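How to compare two hand-held grippers before you believe the spec sheet

Vendors like to quote one grip number. Ronora's sheet says 18 newtons, Sutuvden's says more, and neither says how it was measured. Do your own test. It takes an afternoon.

1. Pick one dull object with a known weight. We use a 600 g steel block. Leave the foam cubes from the demo video in the box.

2. Wipe the pads. Fresh pads flatter any gripper, so run 60 open-and-close cycles before you record anything.

3. Do 10 lifts with each unit, same operator, same table. Write down every slip, including the ones you feel were your fault.

4. Swap operators and repeat. If the ranking flips, you were measuring hands.
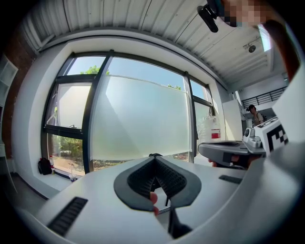

5. Check tracking separately. A marker that reads well straight on may be useless once the wrist tilts, and I have yet to see a brochure mention it. Tilt slowly until the pose drops out and note the angle.

6. Look at the pads again at the end. Mesh texture grips nicely until it fills with dust.

If the two come out close, buy the one with replacement pads in stock. Be suspicious of any bigger claim, mine included.

Contact: Vudotholm workshop notes | © 2022 | Back to top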